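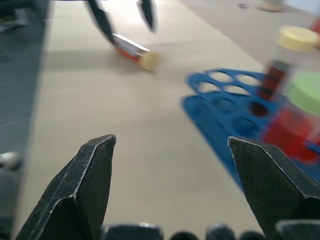 One applicant to Norex wrote that the rejection she received "read as though I had insulted the company by applying." Her complaint deserves a hearing. Hiring managers answer for the employer in every message they send, and contempt for a candidate's school, faith or hometown has no place there.
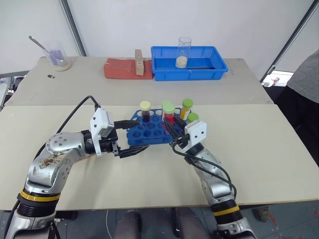
Norex received 400 applications in September and cites the workload. A courteous refusal takes two sentences. The firm should adopt a standard letter and require its managers to use it.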